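Search this repository Go

# stivatard-cups

by Aqeel Hayat, updated in April

Hi! I keep this little data card for the cup sorting pages in Stivatard, mostly so I stop answering the same emails (sorry, everyone). It covers the cups-on-a-table set and nothing else. The spoons live over in Niteseo.

## What's in it

- 400 pictures, plus a plain text file of labels
- 70 of them I set aside for checking, please don't mix them back in!
- cup colors go left to right: `pink`, `green`, `blue`

## Labels

I write `in_pink` when there's something inside the pink cup, even if all you get is a dark little shape. I don't guess what the thing is. If you want guesses, add your own column - I'd love to see it.

"Green" means the lime one. "Blue" is the pale one, and yes, I had it as `gray` in version 1, so old scripts will break. Fixed in version 2.

## Pictures

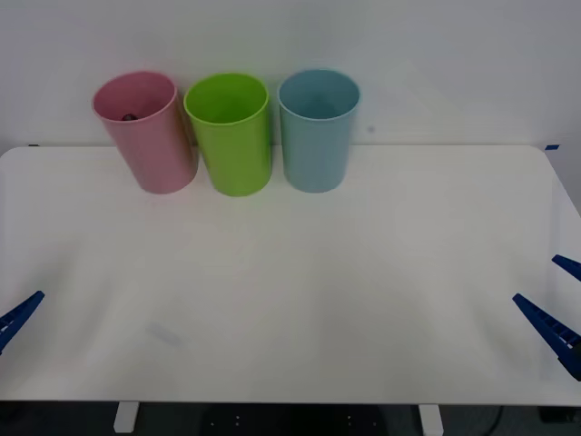
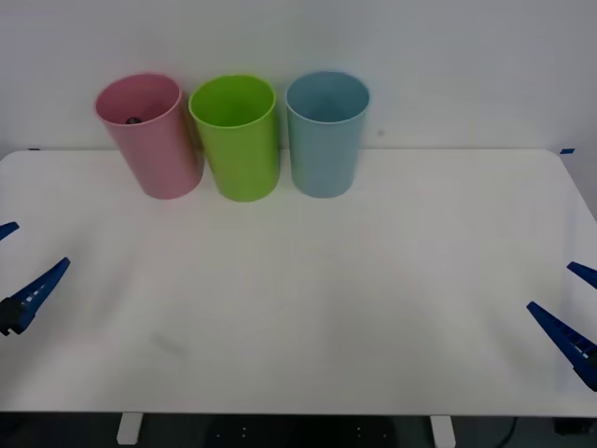
Both pictures: pink, lime green and pale blue cups by the wall, label `in_pink`.

Contact: Aqeel Hayat, Stivatard | Back to top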